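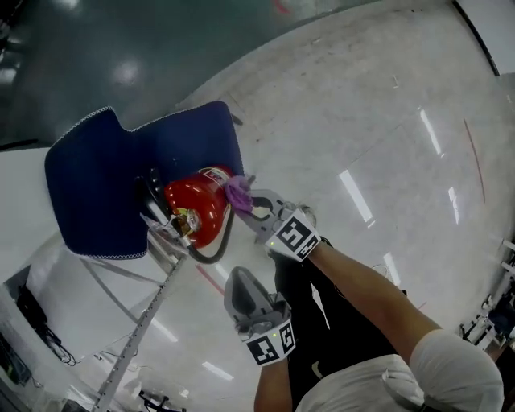 Week 5: Teaching by demonstration
Instructor: Mitali Dewan. Lab sessions: Cinzia Morelli

Reading: chapter 2 of the course pack, plus the Bevotwood lab guide up to the section on replay.

1. Two ways to collect demonstrations

Remote control. The operator drives the real arm with a leader arm or a controller. Every recorded motion is one the arm can make, but the work is slow and contact is hard to feel.

Hand-held grippers. The operator holds a gripper in each hand and does the task directly. It is faster, and you feel the weight of the object. The cost is that a person can reach poses the arm cannot, so some recordings fail when replayed.

2. Markers

A square marker on the gripper's mounting plate gives the software a known shape to look for. If your sleeve or the object covers it, tracking from that marker drops out. Plan your grasp with this in mind.

3. Heavy and awkward objects

A fire extinguisher is a good test. The body is round, the hose swings, and most of the weight is metal. Grip near the middle of the body and let the soft fingertips settle before you lift. Keep the jaws off the handle and lever. Move the second gripper in only when the first has a firm hold.

4. For the lab

Each pair records 25 demonstrations of one task. Vary the starting position. Keep failed attempts in a separate folder and note what went wrong.

Lab notes go to Cinzia by Wednesday, February 12, 2025. Pairs using remote control should book the arm with Rokeya Siddiqui first.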